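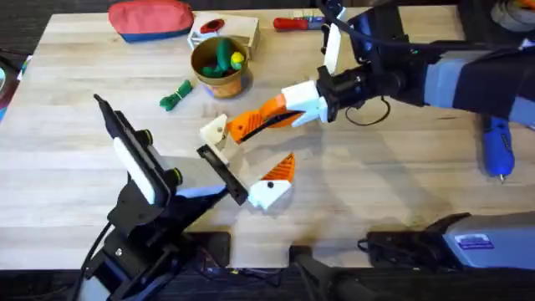
Most failed handovers between two robot arms begin as a small disagreement over where the middle of the table is, according to Mahfuz Miah, and the arms never get a chance to settle it once a task is under way. Miah said his group had spent a long time blaming the grippers for drops that had nothing to do with them.

A new method from the Closgate lab takes on that disagreement before the work starts. The two arms bring their fingers close together over the table and hold still for a moment, then repeat the approach from other angles. Software compares where each arm believes its fingertips are with what the cameras record, and works out the gap between the two. The whole check takes less time than setting out the objects.

The group calls the method Holtmont. It was written up this week in a report that also covers older recordings made without the check.
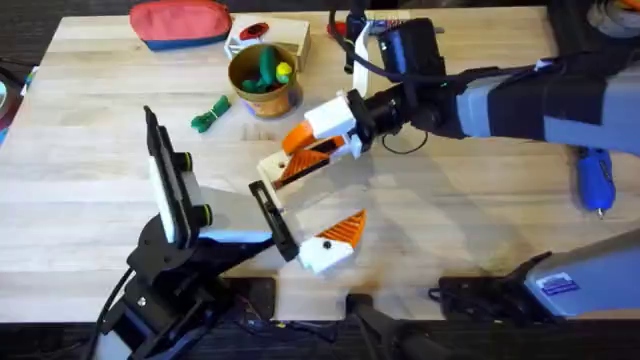
By the Closgate Research News Desk
Wednesday, August 20, 2025

Robots that work in pairs are usually taught from recordings. A person guides both arms through a task many times, and a program learns from the stored movements. If one arm's position is a few millimeters off, that error goes into every recording made that day, and it is often different the next day. Arms get bumped, mounts loosen and fingertips are swapped.

Many labs deal with this by recalibrating each arm separately against a printed target. Holtmont skips the target and measures the arms against each other. The report argues that for passing an object, the distance between the two grippers matters more than where either one sits on the table.

The team first tried the method on its own archive. Of 2,000 stored handovers, 1,256 had been marked unusable after the arms were found to be out of line. By running the check again on the same pair of arms and working backward through the maintenance log, the group was able to correct most of the rejected recordings and put them back into training. The rest came from days when the log had gaps.

A program trained on the corrected archive was then given 200 handovers on a tabletop, with the objects placed differently each time. It dropped the object in 2 of them. A program trained only on the recordings that had passed the old screening did clearly worse, mostly on long and narrow items.

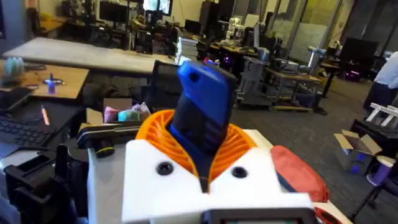
Grip is where the method still has trouble. Once an object is between the fingers, a wrist camera loses sight of much of the contact area, and the software has to fall back on the gap it measured earlier. The difficulty is plain with something like a blue tool handle held upright in orange ribs: the rounded top stands clear, but the dark lower part goes down into the collar and out of view. If the handle turns inside the ribs, the receiving arm may close on it at the wrong angle. The report lists this as the main cause of the near misses in testing.

Soft fingers add to the problem by bending under load – the fingertip ends up somewhere other than where the check found it. The team wants to estimate the bend from motor current, which the arms already report, and has started collecting data for that.

The method was tested on one pair of arms only. A second lab, Sivakumar, has agreed to repeat the handover trials on a different pair, using its own fingers and its own choice of objects. Those trials are due to begin in September.

The correction software will be released with the report. The recordings will follow once the log entries attached to them have been checked, Miah said.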